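The Case for a Bare White Table

The apartment on Skorico Street has 676 square feet and one good table. It is plain, white and matte, and it stands near a light gray wall in the brightest part of the living room. For its first year it held mail, a toolbox and a dead printer. Now it gets cleared every night, and most of the household's sorting gets done on it.

I write about storage for a living, and I have tried plenty of systems. The one that has lasted longest in my own home uses a table and a box of clear plastic bags.

It started last December with the hall closet. I had put off that closet for two winters. Everything in it came out and went across the table one shelf at a time: batteries, picture hooks, spare buttons, the cords for phones we no longer own. By the end I had filled 17 bags and thrown out about as much again.
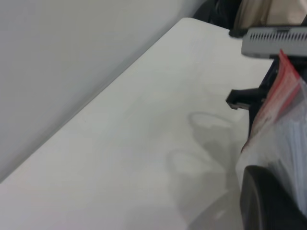 A white surface helps with small things. Screws and dark buttons show up right away, and so does the grit that falls out of old boxes. A matte finish is easier on the eyes than a glossy one under a ceiling light. I looked at a glossy table from Plindberg before settling on a Vaston, and the glare in the store was enough to put me off. The Vaston cost $207. Rounded corners matter too if you have to squeeze past on the way to the kitchen.

Clear bags have their faults. They crinkle, they slide off a stack, and once they are creased the folds catch the light and you end up reading the label anyway. So label them. I use a strip of masking tape near the top and write the contents and nothing else. Dates turned out to be useless to me.

Fill each bag about halfway. A full one bulges and will not lie flat in a drawer. Press the air out against the tabletop with your forearm before you close it. Soft items such as scarves or cloth napkins can take more pressure than you would think, but keep anything with a point in a tin.

The kitchen drawers took one evening. The desk took three, mostly because of paper, and paper does not belong in bags. Mine went into a Ramasamy file box that fits under the bed.

The bathroom cabinet is next. I have the bags ready and the table is clear until dinner.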